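Wanted: failure reviewer, part time, fabric handling cell
Varnero, Gollville site

We are looking for someone who doesn't believe us.

In November our zipper cell logged 532 pulls and reported 519 of them as good. Kusum Tripathi went back through the bags by hand and did not get 519. She stopped counting as good any bag where the slider had moved a little and then jammed, and the number got a lot worse. The cell had closed its fingers, felt something, and written down a success. We still don't know how often it was holding the strap, how often it was holding cloth, and how often it had nothing.

The supplier, Pandey, says it is a threshold setting. Maybe. They said the same about the last fault, and the fix for that one lasted until the next software update. The more serious problem is that the arm kept pulling on a snagged strap while the log showed normal force. Sushil Tomar had his hand near the bag at the time. He was not hurt. We have stopped all hand loading while the arm is powered, and it stays that way until somebody outside the team is satisfied.

What you would do

Go through 200 logged pulls, wrist camera footage next to force data, and mark each one as held, slipped, missed or can't tell. "Can't tell" is a proper answer and we expect plenty of it.
Check the fingertips for wear before each run and write down what you find.
Try to reproduce the snag with the guard closed.
Say no to a restart if you aren't convinced. Arnulfo Tello runs the floor and has agreed in writing that your no will stand.
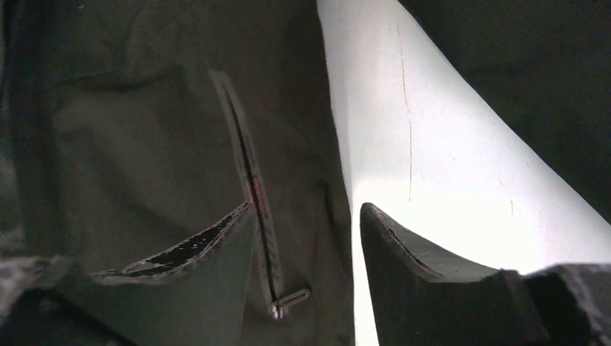

Who should apply

You have worked with machines that broke, and had to explain why to people who wanted a shorter explanation. Repair, inspection, sewing floor or test lab are all fine. No degree needed. You can't have worked for Pandey or on our Zorside line.

Pay and hours

$2,000 for the full review, paid in two parts, neither tied to what you conclude. Hours are yours to set, but the cell is only free after 3 p.m.

Send a page on a fault you tracked down, including anything you got wrong, to Naima Zerouali at the Gollville office. Please skip the cover letter.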